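Section 3: Moving to Your New Tandgate Phone

This section covers copying your contacts, photos, messages, and apps from an old phone to a Tandgate phone with the Vumcombe Transfer app. It applies to app versions released after July 6, 2020. If your old phone has an earlier version, update it before you start.

Before you begin

You will need:

Both phones, each charged to at least 50 percent
The SIM tray pin from the Tandgate box
A Wi-Fi network that both phones can join
The screen lock code for the old phone
The email address and password for your Vumcombe account

Check how much storage is in use on the old phone. Open Settings, tap Storage, and read the line marked Used. If the number is larger than the free space on the new phone, move some videos to a computer or a memory card first. The transfer will not start if there is not enough room.

CAUTION: Do not erase the old phone until you have finished every step in this section, including the checks at the end.

3.1 Insert the SIM card

1. Turn off both phones.
2. Push the pin straight into the small hole beside the SIM tray on the old phone. Pull the tray out and remove the card.
3. Open the tray on the new phone the same way. It is on the left side, above the volume keys.
4. Set the card in the tray with the gold contacts facing down. The cut corner must line up with the cut corner of the tray.
5. Slide the tray in until it sits flush with the side of the phone.
6. Turn on the new phone and wait for the carrier name to show at the top of the screen.

NOTE: The microphone hole is next to the charging port and is close to the same size as the SIM tray hole. Pushing the pin into the microphone hole can damage the phone, and this damage is not covered by the warranty.

If the screen says No SIM, turn the phone off, take out the tray, and seat the card again. Cards cut down by hand from a larger size often cause this message. Your carrier can replace the card.
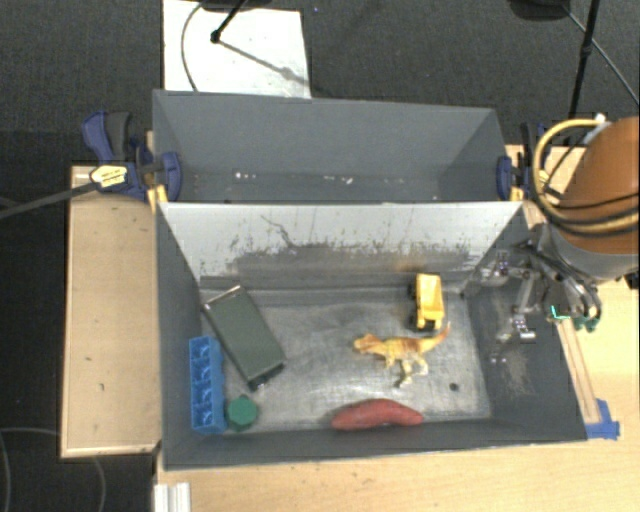
Keep both phones flat and close together during the transfer, no more than 3 feet apart. Leave them plugged in if you can. A desk or a kitchen table works well. Avoid metal surfaces, and do not put the phones down inside a bin with a metallic gray floor, even a wide one with plenty of space left between the things in it. Metal under or beside a phone can weaken the signal and slow the copy. Take off thick cases as well, especially cases with a magnet in the flap.

3.2 Connect the two phones

1. On the old phone, open Vumcombe Transfer and tap Send.
2. On the new phone, open the same app and tap Receive. The app is already installed, in the Tools folder.
3. Allow every permission the app asks for. If you refuse one, that type of data is left out of the copy.
4. A six-digit code appears on the new phone. Type it into the old phone within 125 seconds. After that the code expires and the app shows a new one.
5. Wait for the word Connected on both screens.

If the phones do not find each other, turn Bluetooth off and on again on both of them, then repeat from step 1. A VPN on either phone will also block the connection. Turn it off until the transfer is done.

3.3 Choose what to copy

The app lists your data by type, with a size next to each one. Everything is selected at first. Clear the box beside anything you do not want.

Contacts and call history: Copied in full, including contact photos.

Messages: Text and picture messages are copied. Messages in other chat apps must be restored from inside those apps.

Photos and videos: Copied at full size. Albums keep their names.

Apps: The app list is copied and each app is then downloaded again. Paid apps must be under the same store account. Banking apps will ask you to register the new phone.

Alarms and Wi-Fi passwords: Copied from Tandgate and Sekiguchi phones only.

NOTE: Call history is limited to the most recent 900 entries.

Tap Start when you are ready. You can use the new phone for other things during the copy, but do not open the camera, and do not let either screen lock while the progress bar is in its first stage. The bar turns from gray to green when it is safe to leave the phones alone.

If the copy stops partway, tap Resume on the new phone. Files that have already been copied are skipped. If Resume is not shown, close the app on both phones and connect them again as described in 3.2.

3.4 Check the new phone

1. Open Contacts and search for a few names.
2. Open Gallery and scroll to the oldest photo. Thumbnails can stay blank for several minutes after a large transfer.
3. Send a text message and make a short call.
4. Open each app you use for two-step sign-in. Many of these do not carry over and have to be set up again with the old phone in hand.
5. Restart the phone.

To use the Mimwood fitness band with the new phone, unpair it from the old phone first. The band connects to one phone at a time. Pairing is covered in Section 5.

When the checks are complete, sign out of your Vumcombe account on the old phone. To erase it, open Settings, tap System, then Reset, and enter the screen lock code when asked.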